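Kellside cloth set
Last edited in September by Fivex

The Kellside cloth set is a collection of teleoperated robot demonstrations, recorded to train a two-armed system in the handling of cloth and household items. It holds 1014 recorded attempts over 14 tasks. It is often cited as evidence that folding and tidying can be learned by imitation, a claim the set by itself does not support.

Recording takes place in a white-tiled bay with a pair of arms, each with a small camera near its gripper. An operator steers both arms and every joint position is stored alongside the video. Blue cloth items and plastic baskets recur in the material, with packets of sweets and biscuits left on the work surface as clutter. 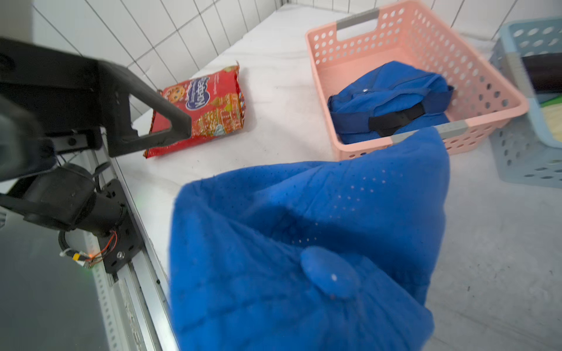 Khattak objected on the talk page that clutter which hardly changes teaches a system to ignore those particular packets and very little else, and asked for the claim of "varied surroundings" to be removed. It was removed, then restored without a source.

Cloth is hard to grip predictably and harder to describe in numbers, which is the usual argument for learning from examples. The weakness is that the examples carry the operator's habits with them. Of the 14 tasks, 2 were recorded by a single operator throughout, and it is unclear what a system trained on them has learned beyond that person's way of moving.

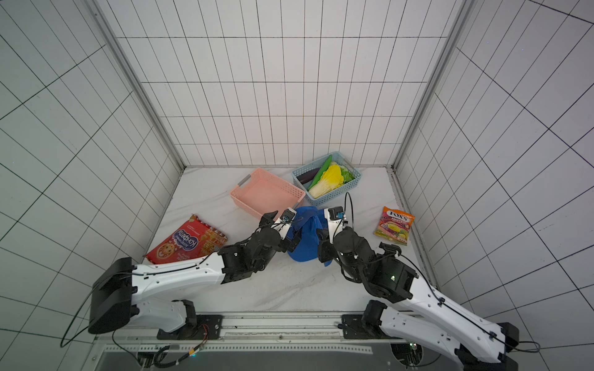
Both grippers on a blue cloth, with the baskets behind.

Each attempt is marked as a success or a failure by the operator who made it. No second marking has been published. The Zorkanus release, a cut-down version of 300 attempts, keeps only those marked as successes, so it offers no examples of a dropped corner or a missed grip.
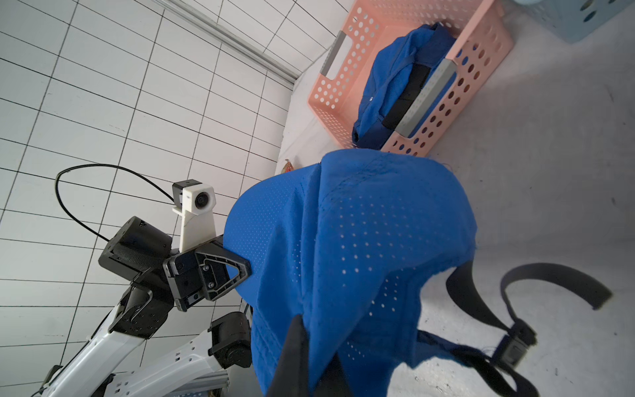 The cloth seen from the right wrist camera.

Results reported from the set come almost entirely from the bay in which it was recorded. Trials elsewhere have been promised, but none is listed.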